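Ziltora Folding and Sorting Table: two stars, maybe two and a half

Reviewed by Anneli Peltonen
Sunday, March 4, 2018

I don't trust furniture that is sold for one job. A table is a table, and when Ziltora asks $213 for one that is supposed to be for laundry, I want to know what the extra money is doing. You can get a plain pine table from Findadwood for $152 and put whatever you like on it.

The sales page says the green top "grips fabric gently" so a shirt stays where you lay it. It also says the pale wood strips down both sides "bring warmth to a working room." I'll give them the second one, more or less. The strips are the nicest part of the table. They have a plank grain in cream and brown, and they stop the whole thing from looking like something out of a print shop.

As for grip, I noticed very little. A heavy sweater stays put on any table I have owned. A slippery blouse slid on this one about as much as it does on my kitchen counter.

The top is flat and the space is decent. I could keep a basket at the far edge and a fabric bin at the near corner and still have the middle free for a T-shirt or a pair of pants. Bath sheets are another matter. They hung over the sides, and I went back to folding them on the bed.

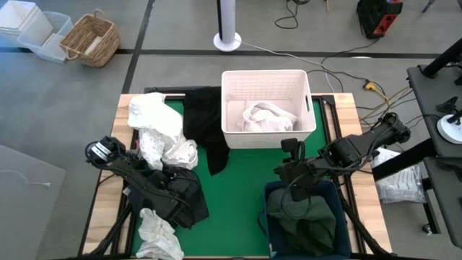

Color and finish

Green was the only color offered when I ordered, last August. I was ready to dislike it and I don't. It is even and matte, with no shine under a ceiling light, and pale laundry is easy to see on it. Dark things are less clear-cut. Black socks are fine, but I had my doubts about navy, which disappears on my gray bedspread every single week. On this top a bunched-up piece of dark blue cloth stands out well enough that you can find its folded edge, though the creases deep in the bunch go nearly black and you still have to pull them open to see what you have. Lint is the weak point. Small specks show on the green if you look for them, and Ziltora's advice is to wipe it "as needed," so plan on that being often.
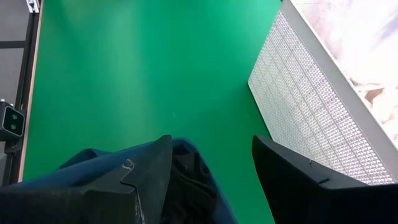 Putting it together

The instructions are one folded sheet with drawings and hardly any words. Allow an evening. The side strips went on without a fight, but I had one rail in backward before I noticed that the drawing for step 2 is printed as a mirror image of the others. I wrote to customer service and got a polite answer from someone named Lu, who sent me the same sheet again as a PDF.

Baskets and bins

None come with it, whatever the catalog photo suggests. I don't count this against the table, only against the photo. A stiff plastic basket is the better partner for clean things coming out of the dryer. Soft bins look neater and fold away, but clothes sink into them in a heap and come out as rumpled as they went in. I tried the Relley bin that Ziltora recommends at checkout and would skip it.

Worth the money?

For me, no. If you fold for a big household and have the floor space to leave it standing all week, you may feel differently. I would wait for a sale, and measure the laundry room door before ordering.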